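**Re: Wiltside trash pickup change, anyone else get the letter??**

**dmudgway** wrote:
Got home and there's a letter from Farnov taped to the door. Starting in June they only take bagged trash if its in a bin with a lid. No more bags on the curb. And pickup goes from twice a week to once. Same bill, I checked. Anyone on Morin Street get this or is it just our end?

**simard_s**
Yep got it. Whole of Morin I think. My neighbor got two copies.

**PaavoK**
Good. Sorry but good. The bags get ripped open every single week, raccoons or dogs or whatever, and I'm the one out there with a rake because it all blows down to my end. Lids should have been the rule years ago.

**dmudgway**
Fine with lids. Not fine with once a week at the same price. Two kids in diapers here Paavo, you want to come smell my garage in July

**PaavoK**
Not really no

**melaniez**
We went to once a week at my old place in Clullthorpe. You get used to it. What helped: a small bin with a real lid in the kitchen, emptied every night, and the big one lives outside. Food scraps go in the freezer in a bread bag until pickup morning. Sounds gross, isn't. Fish especially.

Also wash the bin out when it's empty, and let it dry with the lid open or it just stinks again by the next day. Baking soda in the bottom before the new bag.

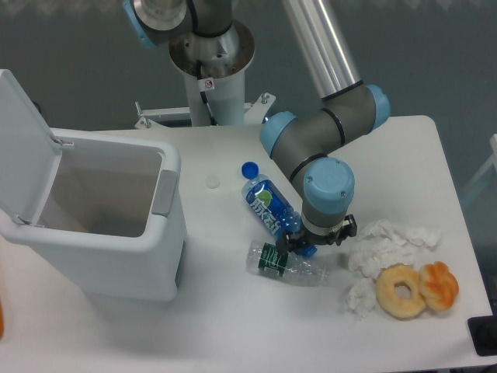 *White bin, lid flipped back, nothing in it.*

I keep the same kind upstairs for diapers, so Darcy that might work for you too. Don't get the swing top ones, they never close right.

**dwightross**
Freezer trash. No thank you. My freezer is for food

**melaniez**
It WAS food Dwight

**simard_s**
does the letter say what size bin? Mine says "approved container" and then nothing. I have a 44 gallon one from my dad's place, weighs a ton, dont want to haul it out if they're going to leave it there

**dmudgway**
Page 2, bottom. Max 60 pounds full, any size if it has a lid. So yours is ok if you don't fill it.

**simard_s**
there was a page 2??

**dwightross**
What gets me is they say they're saving 3,000 gallons of fuel a year doing this. Great. Where does that money go? Not to us. I called and sat on hold for half my lunch, then the girl said to put it in writing. So I'm putting it in writing.

**PaavoK**
Fuel costs what it costs Dwight. They'd have raised the bill otherwise

**dwightross**
They raised it LAST year. You have a short memory

**melaniez**
He's right they did raise it. I'd sign something if somebody writes it. I think once a week is ok, but the price should come down some.

**dmudgway**
Will write something up tonight if the kids go down. 4 names so far if Paavo's in?

**PaavoK**
Keep the lid part out of the complaint and I'll sign it.

**dmudgway**
deal

**simard_s**
found page 2. it was stuck to the envelope. also says no paint cans, fyi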